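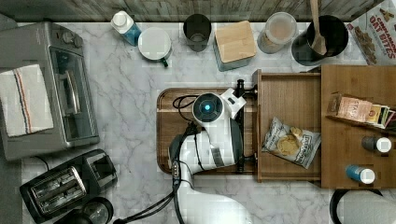 ## Kitchen countertop

A **kitchen countertop** is the flat surface on which food is prepared and small appliances are kept. It can be made of stone, wood, tile or metal. White marble with gray veining is a common choice, but acids such as lemon juice leave marks on it.

### Arrangement

Appliances like a toaster or a toaster oven usually stay at one side. Mugs, jars and a utensil crock go along the back — the center is left for the cutting board. Marisol Rosenthal, in her guide *The Lalter Kitchen*, calls this order "the back row."

### See also

- Cutting board
- Pantry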